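Ticket 2131 — Label printer drops off network after idle
Status: Closed (workaround in place)
Product: Brelora desktop label printer, network model
Site: Drendness, back office
Priority: Medium

Problem as reported
Printer goes offline if left alone over lunch. Jobs pile up in the queue, then all come out at once after a power cycle. Or never come out. Started in June after the office got the new router from Zalewska. Worked fine on the old one for years.

What we tried first
Power cycle — comes back, lasts until the next quiet spell.
New network cable. No change.
Different port on the router. No change.
Reinstalled driver on the front desk PC. No change, and lost the saved label sizes, so had to set those up again. Write them down before you do this.

Log

9:10 am. Pinged printer, good replies. Printed test label, fine. Left it alone.

9:55 am. Ping fails. Front panel still says Ready, green light on. So the printer thinks it's connected. Did not power cycle this time, wanted to see what the router thinks.

10:05 am. Router page lists the printer but grayed out. Address ends in 12. PC is still sending to an address ending in 9, which is the old one from before the router swap. Changed the port on the PC to match. Queue cleared right away, thought we had it.

11:20 am. Offline again. So the address was wrong but wasn't the whole problem.
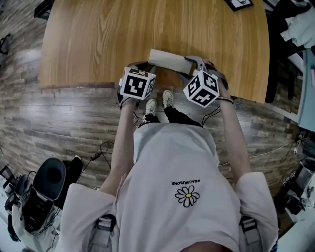

11:40 am. Found a sleep setting in the printer's web page, under Power, not under Network where I was looking. Set to "deep". In deep sleep it shuts the network port down and is supposed to wake up when a job arrives. It doesnt. Changed to "off", saved, restarted. Check the setting again after restart — first time it went back to deep, had to save twice.

1:30 pm. Still answering pings after lunch. Printed from both PCs, no delay.

2:15 pm. Reserved the address on the router so it can't move again. Removed the duplicate printer entry on the second PC, people were picking the dead one.

4:45 pm. Sent the full Jestholm shipping batch, 355 labels. All printed, no gaps. One jam partway through, label roll was in crooked, nothing to do with this.

Firmware
Printer is one version behind. Release notes mention "improved wake behavior" and not much else. Did not install, they have a big shipment going out and I don't want to be the one who bricks it. Seperate ticket opened.

For the front desk
If it goes offline again please don't power cycle right away. Open the printer's web page first and see if it loads. If it does, the trouble is on the PC side, clear the queue and resend. If it doesn't, look at the light on the network port in back and write down if it's on or off, then call us.

Still open
Why the wake signal never gets to the printer with this router. Might be the energy saver option on the router ports, didn't have time to test it. Sleep stays off until the firmware ticket is done.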